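Robots learn to handle fruit, one bunch of grapes at a time

Robots learn to handle fruit, one bunch of grapes at a time

A bunch of grapes is a tricky thing to pick up. Squeeze too hard and it bursts, grab it too low and it swings about. The team behind the Drernitik project in Meltidden thinks the best way to teach a robot about all this is to show it – again and again and again.

Since January the project has been collecting examples of a two-armed robot moving fruit and vegetables in and out of crates. Each example is a single short task, such as lifting one bunch out from among the others, and each is saved with everything the robot's cameras saw and every movement its joints made. The count now stands at 3229, and it is climbing quickly!
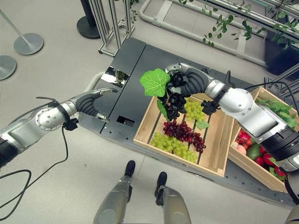 Going up: the robot lifts a bunch of dark grapes over the crate.

The examples go into a learning system called Oral, which looks for what the good attempts have in common. It isn't given any rules about grapes. It has to work out for itself where to put the fingers and when to start lifting, and that takes plenty of variety. So the bunches are shuffled between goes, the crates are turned, and colours that were on top end up at the bottom.

Failed attempts are kept too. Of one recent batch of 500, the team marked 68 as misses, and those are some of the most useful of the lot, because they show the system what a bad grip looks like before the fruit has gone anywhere.

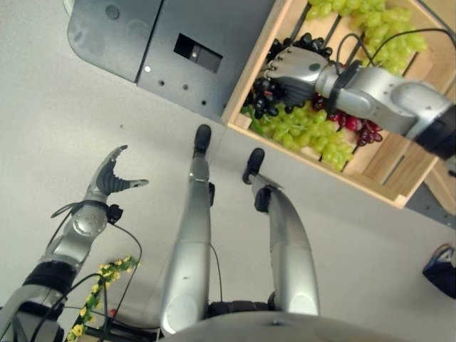 Crowded crates are the hard part. When bunches lie against each other, the hand has to settle on one and leave its neighbours alone, something most of us do at the greengrocer's without a thought. The team has spent more time on this than on anything else, and it's a joy to hear them argue over what counts as a clean lift.

Views from close to the hand help as well. A camera up on the head can lose sight of the fingertips just when they matter most, so Oral is given both views and learns to use them together.
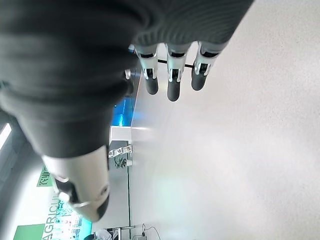

Patlow, the growers' group supporting the work, hopes the results will one day be useful in packing sheds, where soft fruit is still mostly sorted by hand. That's some way off. For now the plan is to run 3 more rounds of collecting, with peppers and tomatoes getting a bigger share of the robot's time.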